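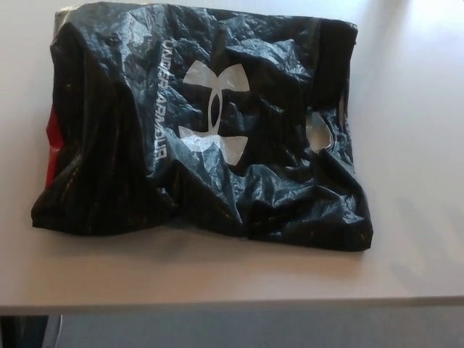
Ticket: el pedido llegó, pero la web sigue diciendo que está en reparto
Abierto por: Leokadia Michalski
Fecha: 2019-03-11
Estado: resuelto

¡Hola, equipo de Nuloveo! Os escribo otra vez por lo del seguimiento, que me tiene loca. Recogí la ropa de deporte en el punto de Grolcombe, firmé, me la llevé a casa y ya está todo lavado y guardado. Pues en mi cuenta el pedido aparece "en reparto" y cada noche me entra un correo avisándome de que mañana lo recibo. Ya van 4 correos (y todos me alegran un segundo, la verdad, hasta que me acuerdo).

Lo que he probado por mi cuenta: cerrar sesión y volver a entrar, borrar las cookies, mirar desde el móvil y desde el portátil de mi hermana. En todos sale igual. También le di al botón "Ya lo tengo", que se queda girando un rato y luego me devuelve a la página de inicio sin ningún mensaje.

Lo que me preocupa es la devolución de unas mallas que me quedan pequeñas. El botón de devolver está en gris porque, según la web, todavía no las he recibido. ¿El plazo me corre o no me corre?

Respuesta de Cyprian Krajewska, soporte

Hola, Leokadia, gracias por contarlo con tanto detalle, me ahorras medio interrogatorio. He mirado tu pedido y la firma está guardada en el sistema del punto de recogida, así que por ese lado tranquila. Lo que falla es el paso siguiente: Flurkton, el programa que nos manda las entregas, dejó la tuya en una cola de reintentos y ahí sigue. ¿Me dices si pagaste todo de una vez o si usaste un vale?

Leokadia Michalski

¡Usé un vale! Uno de 13 euros que me quedaba de Navidad, y el resto con tarjeta.

Cyprian Krajewska

Pues por ahí va. Cuando hay vale, el pedido se parte en dos por dentro, y la confirmación solo cerró una mitad. He cerrado la otra a mano y he parado los avisos. Prueba a entrar ahora, por favor – si ves la página vieja, recárgala una vez. El plazo de devolución te lo he puesto a contar desde hoy.

Leokadia Michalski

Ya sale "entregado" y el botón de devolver está en verde. He pedido la etiqueta y me ha llegado al momento. Una cosa más: en el resumen el vale aparece dos veces, aunque el total está bien. ¿Lo dejo así?

Cyprian Krajewska

Déjalo así, es solo cómo se pinta la línea. Lo apunto en el aviso que ya tenemos abierto para los pedidos con vale y cierro este ticket. Si esta noche te llega otro correo, responde aquí mismo y se reabre solo.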